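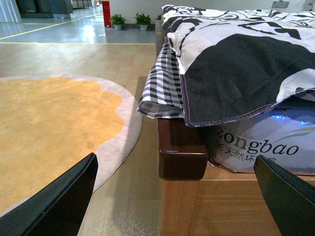
Figure 1. Wrist camera view beside the bed, with both gripper fingers in shot.

Teaching by Hand: Collecting Bedroom Tidying Demonstrations with a Handheld Gripper

Project report, submitted 23 September 2020

1. What we set out to do

Our project began with a simple question: how quickly can a group of students with no robotics background learn to show a robot a household job? We had all seen videos of arms folding towels, and we wanted to know what goes on before the video. So we picked one room, the bedroom, and one family of jobs: picking up soft things, moving them and putting them down again where they belong.

We called the project Plirngate, after the name on the door of our lab, and it stuck. The software that records and plays back the demonstrations is called Morkow. We wrote most of it between February and the end of the summer term, and it is still a bit rough, but it works and we are very fond of it.

2. Two ways of showing the task

We tried two methods. In the first, which we call remote control, one person sits at a desk with a pair of joysticks and drives the arm while watching the wrist camera. In the second, by hand, the person holds the gripper itself, with the same camera fixed at the wrist, and simply does the job. The position of the gripper is logged the whole time, and the arm copies it later.

We expected remote control to give better data, as every movement is by definition one the arm can make. We were so wrong about this! Driving with joysticks is slow, and people stop and think in the middle of a movement. All of those pauses go into the recording, and a model trained on them pauses too. By hand, the same person moves smoothly and recovers from a bad grasp without noticing they have done it.

The weak point of the hand method is reach. A person will happily twist their wrist into a position the arm can't get to, and you only find out at playback. We lost a whole afternoon of recordings that way before Hurby (our checking script) was ready. Hurby reads each demonstration as it comes in and beeps if the path goes outside what the arm can do. The beep is annoying, but it trained us faster than any written instructions.

3. The room and the objects

A bed is a wonderful place to test a gripper, and much harder than a table. The view in Figure 1 has several of our favourite difficulties in it. The duvet hangs over the side in soft folds, and its black-and-white print is so bold that our first edge detector found "edges" all over the pattern and missed the real hem. The plaid sheet beneath it makes a thick roll at the side, which is easy for fingers to close on by mistake when you wanted the duvet alone.

Then there is the packaged bag on the bed base. Glossy white plastic is a nightmare for our depth estimate, and the bright reflection on top of the bag, just under the hem, is exactly the sort of thing that fools it. The lettering ("zongbao" in large dark type) turned out to be really helpful, as it gives the tracker something with sharp corners to hold on to.

The floor matters as well. We use floor features to work out where the camera is, and a shiny floor gives you highlights that slide about as you move. The round rug, with its orange-gold centre and pale border, was a much better landmark than anything on the planks. The yellow lines further back helped too, when they were in view.

4. How a session runs

Each session follows the same steps. The demonstrator holds the gripper still for 5 seconds at the start so that the log and the video can be lined up. They do the job once at normal speed, return to the start position and hold still again. A second person keeps the notes and resets the objects. We swap over after 45 minutes, because tired hands make lazy grasps, and you can see it plainly in the data.

We kept the instructions short on purpose. Early on we told people exactly where to grasp, and all the demonstrations came out nearly identical, so the model fell apart as soon as the duvet was lying differently. Now we only give the goal, for example "bag from the base to the top of the bed", and let people get on with it.

5. Results

We ended up with about 4000 short demonstrations, far more than we thought we would manage. Hurby rejected plenty more, mostly for reach and a few for lost tracking.

For the final test we trained one model, Hong, on the hand demonstrations only and ran it on the arm. It had 50 attempts at moving a packaged pillow and succeeded in 34. We were thrilled with that. Most failures came from closing too early, with the fingertips pinching the plastic and slipping off. In a handful of cases it took hold of the bedding along with the bag and pulled the whole lot sideways.

The same model trained on our remote control data never got going properly. It would approach nicely, stop above the object and hover. To be fair, we had a much smaller set of those, so we don't want to claim too much from the comparison.

6. What we would change

More light from the side, for a start. Our lamps were overhead and made the glare worse than it needed to be. We would also fit softer fingertips, as the flat black fingers are fine on cloth but poor on plastic film.

We would write Hurby first. Checking as you record is so much better than checking afterwards, and every group starting this kind of work should have something like it on day one, even if it is only a few lines long.

Lastly, we would record the failures. We threw away every dropped bag and missed grasp until July, and those are the moments where a person does something clever to recover. The next version of Morkow has a key for marking them, and we already have a small folder of lovely saves waiting to be used.

7. Files

The session notes, the Hurby script and the playback settings are in the shared project folder under Plirngate. Raw video is kept on the lab drive and can be copied on request. Please bring your own disk, it is big.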